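Right, thread time. People keep asking what it's like working in a warehouse that's gone half automatic, and I've had two coffees, so here goes. I do returns and repacking at a parts and homeware place. Eleven years of it, the last year and a bit with the new kit in.

1/ The big change first. We used to walk. I wore a step counter for a while before the switch and I was doing miles a day, most of it up and down the same aisle with a trolley that pulled left. Now the shelves come to us. Little flat carriers slide under a rack, lift it and bring it to the station. Enden is the name on the side of them, so of course we call them Endies.

2/ I expected to hate them and I love them! They queue so politely. One stops, waits, lets another go by, carries on. I have worked with people who never mastered that at a doorway.

3/ On a normal day the system hands us over 1725 items between all the stations. The best shift we've had was 2663 and there was cake. (Supermarket cake, but a big one.)

4/ The second bit of kit is the sorter at the far end, from Sollberg. It weighs and measures each parcel, reads the label and tips it into the right cage. Before that, two of us stood there shouting postcodes. My voice is much better now, thank you.

5/ What hasn't been automated is the bit in the middle, my bit. Opening things, checking them, deciding if a carton will survive another trip, taping it, marking it up. A lid that doesn't sit quite square, a corner that's gone soft. You feel it in your thumbs before you see it.

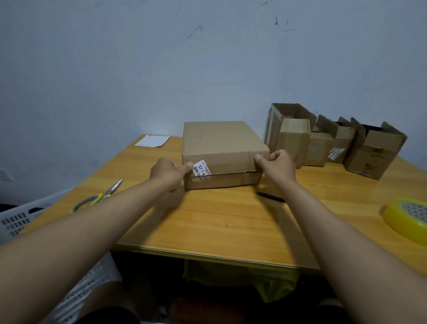 6/ So my day has turned inside out. It used to be mostly fetching with a little bit of packing squeezed in. Now it's nearly all hands and judgement, and I've got properly good at it. I can pick up a box and tell you if the thing inside has shifted. That's a skill! It was always a skill, it just got buried under all the walking.

7/ Downsides, because there are some. You stand or sit in one place a lot more. My feet are delighted and my shoulders are not. We asked for tables at different heights and got three, then we asked for proper swaps between stations and that took until September, but we did get it. Ninety minutes and you move on.

8/ The other one is chat. When everyone walked, you bumped into everyone. You'd hear about the new baby or the dodgy boiler between aisle six and the tape cupboard. Now the carriers have the aisles and we have our corners. We've started taking the morning break all together, the whole floor, and it has helped loads.

9/ Jobs, which is what most of you really want to ask about. There were 179 of us on the books before and there are 179 now, but they aren't all the same jobs. Fewer pickers. More people on returns, and a little crew who look after the carriers and know all their moods. Two of that crew were pickers with me and had never so much as opened a laptop at work. They got sent on the Ibarra course for six weeks and came back talking about wheel sensors at lunch.

10/ I know it doesn't go like that everywhere. My cousin was at Favach when they put their line in and it was announced on a Friday and running on the Monday, and half his shift had gone by spring. We had months of meetings, and people who did the work were in the room. I moaned about every one of those meetings at the time. I take it back.

11/ Favourite small thing: the screen at my station tells me what's coming next, so I can get the right size of box ready. Sounds like nothing. After years of opening a tote and going "oh, it's a lampshade", it is bliss.

12/ Least favourite small thing: the noise the sorter makes when it can't read a label. Like a disappointed goose. I hear it in my sleep.

13/ Somebody asked if I'd go back to how it was. No! I'd have the old radio back though.

14/ Happy to answer anything about shifts, training, sore shoulders or goose noises. I'm on lates this week so replies will come at odd hours.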